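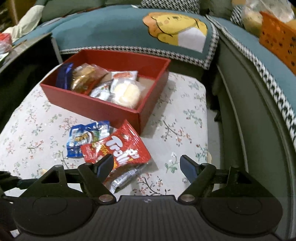
## Saturday – snack sorting, hand-held gripper

Club project, second week on this task. Ladi Ajayi and I are collecting demonstrations for the Flellitz arm, which has to put mixed snacks into an open red box. No arm today, only the hand-held gripper.

Target for the session was 119 demos. We got 53 before lunch and the rest by 7, less three I threw out for bad tracking.

Notes:

- Start each demo with the fingers open and above the packets. Ladi was starting lower than me, so our early runs don't match. Kept them, but tagged them in the Sedotness log.
- Foil wrappers are still the worst. They slide if you close too quickly.
- The Trolli bag is easier at an angle, one finger each side of the short width.
- Floral background stays in for this batch. Plain white next time.

Cakes in clear wrap need a lighter hand. I've been squeezing everything the same and the crumbly ones won't stand much of it.
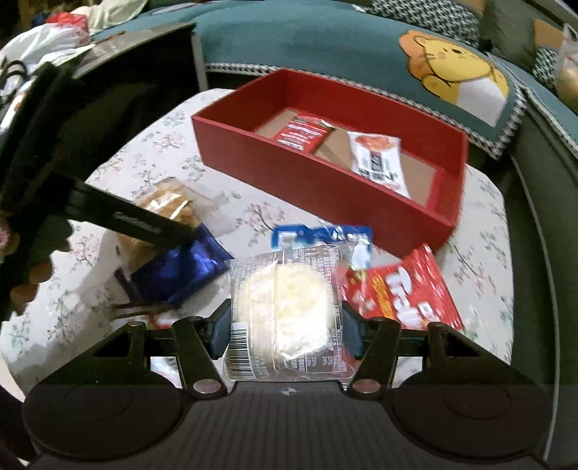

We agreed to hold on the sides only and stop closing as soon as the wrapper stops slipping. Ladi thinks the model will pick that up from finger width alone – I'm not convinced, and would like a force reading before the Skistasus round in June.

Still to do: charge both batteries, copy the card to the club drive, ask Odukoya for spare finger pads. Ladi has the box and the leftover packets.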